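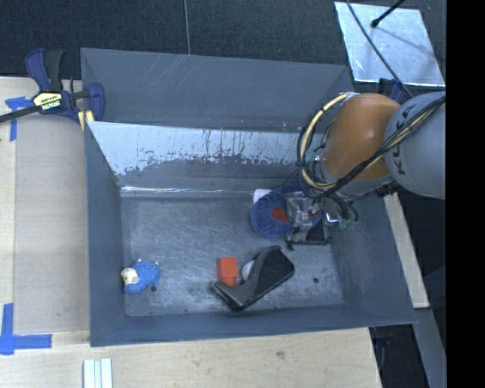

My project this term was about big open bins and why small things are so hard to keep track of once they go into one. I grew up in a house with a toy chest you could have napped in, so I thought I knew the answer before I started (big bin, small things, of course they get lost!), but I ended up changing my mind about a good part of it. What interested me most was where things end up in relation to each other. In a gray metal bin with a wide bare floor you get pairings that no one would ever plan, like a white ball tucked into the inside curve of a black, bent object, with an orange-red block right next to it, while a little blue animal toy with a cream-colored head is off by itself near the left wall. I started calling those two kinds of places "nests" and "corners," and the names stuck for the rest of the report.

Putting Things Away: Open Bins in the Bremus Playroom
Guilan Xiong
Home and Community Spaces, Inskip Hall, Room 645

Where the idea came from

The Bremus playroom is open to families on Sunday afternoons, and I've been helping with cleanup there since last fall. Cleanup is a cheerful sort of chaos. Everything on the rug gets scooped up and dropped in, the lids (where there are lids) go on, and the parents are putting coats on the kids while the last few things are still being tossed from across the room. It takes hardly any time at all, and everyone leaves in a good mood. The following week, though, somebody wants the one particular horse, and then everything comes out again onto the rug, and we're back where we began.

I wanted to know if a person could keep the quick, happy, toss-it-in kind of cleanup and still find the horse. My first proposal was much bigger and included new shelving. My instructor gently pointed out that I had a budget of $40 and a playroom that wasn't mine, so I let the shelving go.

What I did

I watched cleanup on 4 Sundays and took notes on a clipboard. I didn't try to keep a tally of every toy, partly out of laziness and partly out of respect for the parents, who had not come to be studied. What I wrote down was mostly in words: what went in first, what got put on top of what, which things a child could spot from standing height, and which ones needed an arm in up to the shoulder.

For the first half of the project I left everything alone. For the second half I made two changes. I lined the floor of one bin with a plain pale mat, and I set a shallow tray (the Nondberg one, which was the right width and came in under budget) beside it for anything smaller than a child's fist. I also tried picture labels made with the Hemero sheets from the art room, which I'll get to, a little sadly, further down.

Nests

A nest is what I call any spot where a larger, oddly shaped thing makes a pocket and a smaller thing settles into it. Curved things are the champions here. Anything with a bend in it will hold a ball, and once the ball is in there you only see part of it, even when it's bright white and the thing holding it is dark. Soft things do it too, in their own way. A crumpled bit of fabric will take in a marble or a plastic cup without a sound, and you can look straight at the heap and have no idea.

I had assumed that color would matter more than anything else. A red block or an orange one does jump out at you, and the kids went for those first every single time. But a bright thing that was half covered got overlooked almost as often as a dull one. The children seemed to be looking for whole shapes. One little boy was hunting for a yellow boat with the yellow end of it sticking up right in front of him, and he didn't recognize it until his sister pulled it free.

Corners

Corners are the places along the walls where things end up alone. I expected these to be the easy finds, with nothing on top of them, and from above they are. An adult leaning over sees a small animal by the wall right away. A child who comes up about as high as the rim has a very different view, and whatever is up against the near wall may as well be in another county. I only understood this after I got down on my knees, which I'd recommend to anyone doing a project like mine. Bring something to kneel on.

How the changes went

The mat was a success, a modest one. Small dark pieces were easier to pick out on it, and I liked the softer sound when the blocks went in. It did bunch up, and by the end of an afternoon it was making nests of its own in the folds. Two strips of tape helped.

The tray did better than I had hoped. The kids treated it as a sort of place of honor, and a couple of them would walk a single tiny figure over to it very carefully while everything else was being flung. The horse lived there for the last two weeks.

The labels came off. I had put them at the height where I would look for a label, and they were peeled and worn on shirts within roughly ten minutes. I still think picture labels could work on the inside of the rim, and I've left the spare sheets in the cupboard in case someone wants to try.

What I would do next

I'd like to try a bin with a lower front edge, borrowed if possible, and see what it does for the near-wall corner. I would also put the big bent and hooked pieces in a basket of their own, so they stop catching everything smaller. The playroom has asked to keep the tray, and it's there now, on the left as you come in.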